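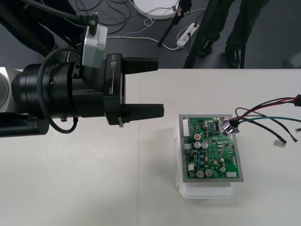

Jarnwood Young Makers Club - Thursday Table

What Is That Green Thing Inside Everything?

Open up almost any machine in your house (with a grown-up, and never while it's plugged in) and sooner or later you will meet a flat green board covered in tiny bits and pieces. It looks like a very small town designed by someone who hated parks.

It's called a printed circuit board. Most people say PCB, which saves time.

A circuit is a path that electricity can travel around. In old radios the paths were wires, lots of them, all soldered by hand. Fixing one was like looking for the end of a noodle. Then people worked out how to put flat copper paths onto a board instead, and the noodles mostly went away.

The board itself isn't green, by the way. The green is a coating that protects the copper. It can be red, blue or black too, but green got there first and has never moved out.

Now for the townspeople. The little silver cans standing up on a board are capacitors. A capacitor stores a bit of electricity and lets it out again when it's needed, like a hamster with its cheeks full. Look on the board at the top of this page and you'll find two of them side by side, just below a red round part. The white piece standing up along the left edge is a connector, where a plug full of wires can go.

Stijn Goossens, age nine, asked us why capacitors are round. Many of them have long strips of metal foil rolled up inside, like a sleeping bag. Stijn said he had been hoping for something more exciting.
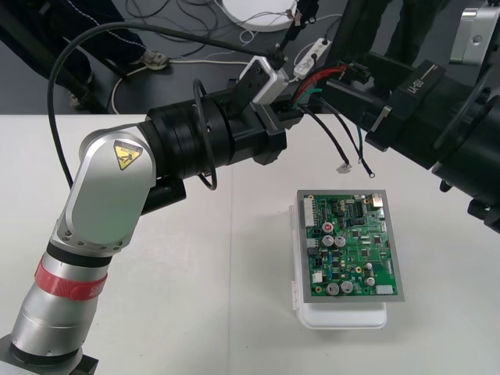

Boards don't like being dropped, bent or poked with a fork. They also need somewhere to live. Some get screwed into a metal box, and others get plastic. The green board on the table has a white plastic container under it, so it isn't lying flat on the tabletop. Solder joints on the underside of a board can be surprisingly prickly, as Merike Butkienė's thumb will tell you.

Next month: switches, and why you should stop flicking them.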